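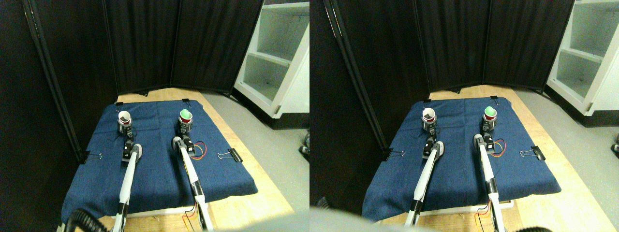
Table Cloths and Clips: Frequently Asked Questions

Search the help pages Search
May, by Wilson Ayala

How do I keep a cloth from sliding on a wooden table?
Use binder clips, the same ones you use for paper. On the blue cloth we put four black clips: one on the left edge, one on the right edge and a smaller one on each far corner. The front edge hangs over freely.

Will the clips leave marks on the wood?
It is possible if the wood is soft. Put a folded piece of paper under the clip before you close it.

Must I iron the cloth first?
No. A slightly wrinkled cloth is fine for cups. If you see a high fold in the place where a cup must stand, pull the cloth again from the far corners and clip it once more.

Which color of cloth is best?
I prefer dark blue. White cups with a red band are easy to see on it, and also the cup with the bright green inside.

What size do you sell?
The Sirside cloth is 2 meters long. The order number is 327 for the blue and 382 for the gray.

Can I wash it in the machine?
Yes, in cold water. Please remove the clips before, they can rust. The first time wash it alone, the blue color goes out a little.

Are the clips included?
A bag of four comes with each cloth. Extra bags are ordered from the Bustamante store.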